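From: Nimal Siriwardena
To: bimanual-sw list
Subject: Re: [bimanual-sw] Arms waiting on each other forever

Hi Fathima, hi all,

We hit the same thing on the phone stand task, so I'll throw in what we've got. It's the setup you'll remember from the December call, two arms, one marble-look table, phones going onto stands, planner running on the Wikbridge branch with Gayan's scheduler bolted on top.

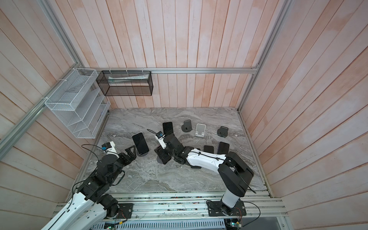
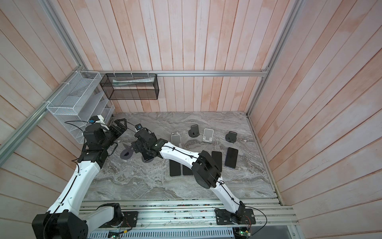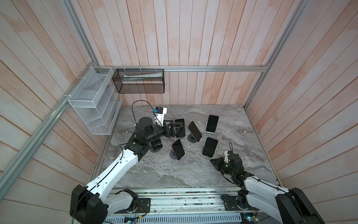

Phones and stands, both arms over the table, fixed camera.

On Friday Fathima Abeysekara wrote:
> We've got a shared-workspace lock so only one arm can be in the
> middle zone at a time. Works fine until both arms want the zone
> AND the other one's object, then they just sit there. Timeout is
> 18 seconds and then everything replans from scratch, usually into
> the same deadlock. Is anyone doing this with something smarter
> than a lock? Also, do you let perception run while a forearm is
> covering half the table, or do you wait?

First bit first. We ditched the single zone lock. Gayan swapped it for swept volumes over a short horizon, so each arm reserves the space its next 4 waypoints will pass through and gives it back as it goes. The arms can both be over the middle as long as the volumes don't touch, and that alone got rid of most of our standoffs. The leftover ones were nearly always both arms reserving at the same tick, so now the left arm wins ties. Crude, I know! Parvathi wants a proper cost-based arbiter and she's probably right, but I've got 6 other tickets ahead of it.

One thing that bit us - pad the volume for the wrist camera and its cable loop. Our collision model had the bare gripper in it and the planner was cheerfully (and wrongly) finding gaps over the top of the wrist. Have a look at how high that loop stands in the last picture.

On perception, we don't wait. A dark phone lying under a forearm is a rotten thing to segment, and the detector would drop the track, then pick it up again with a new ID, and the task planner thought somebody had handed it a fresh phone. What we do now is project both arm models into the fixed camera view, and any track that falls under that mask gets frozen, pose and all, until it's clear. If a wrist camera has a decent view it's allowed to override the freeze. Stand bases are fussier, the dark round ones especially, and I still wouldn't trust our yaw estimate on those.

As for the timeout, I'd drop the full replan. Back one arm off to its last free pose, keep the other's plan, try again. Nomvula has a little replay tool that reads the reservation log and shows you who was holding what, and it's saved me a heap of squinting at timestamps. She's happy to share it, but it does assume the Aerts message format, so you'd have to write a converter if you're still on your own.

Which tick rate are you running the lock at, by the way? If it's slower than the controllers I'd look there before touching anything else.

Cheers,
Nimal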